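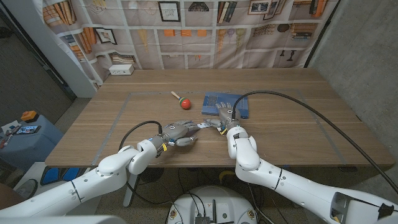

What is in the Flandeck student interviews collection?
It holds 100 written interviews with students at Undgate College, most of them in their first or second year, talking about how they came to choose the place and what they made of it once they had unpacked. Each interview is a plain text file, and together they hold 2,471 question and answer pairs.

Where the interviews came from
The college used to run a little series on its news pages called Clekine, in which a student would answer a list of questions by email and send in a few lines about home. Vlasta Kollár edited the series for most of its life and kept every reply in a folder, bless her, including the long ones that had to be trimmed for the page. What you get here is the full replies, with the students' agreement — so if you remember reading one of these on the website and it seems longer now, you're quite right.

How the files are arranged
There are four folders, one for each year the series ran. Inside each you'll find the interviews, named by number, and an index file listing the subject studied, the year of study and whether the student lived in halls or at home. Names of students, friends and family have been taken out and replaced with a short tag in square brackets. Names of teachers have gone too. We left in the names of halls, because so many of the answers make no sense without them (Hattar Hall and its kitchens come up a great deal!).

The questions
Every student was sent the same 13 questions, but they were free to skip any they didn't fancy, and Vlasta often wrote back with one or two of her own. Those extra questions are marked with a plus sign at the start of the line. The usual first question is where the student grew up, and the usual last one is what they would tell somebody packing for their first term.

Things to watch out for
Spelling is as the students wrote it. A few answers are in two languages, and we have not translated them. Students who said yes to an interview were mostly the chatty and contented sort, so please don't treat the collection as a fair picture of how everybody felt about the college. The second folder is also rather heavy on nursing and teaching students, and light on engineers.

Using the collection
You are welcome to use it for teaching, for coursework and for research into how students talk about their studies. Please don't try to work out who anyone is, and please don't use single answers in adverts.

Changes
November 25, 2019: first full release, all four folders.
A corrected index for the third folder will follow in December — two of the subjects were swapped.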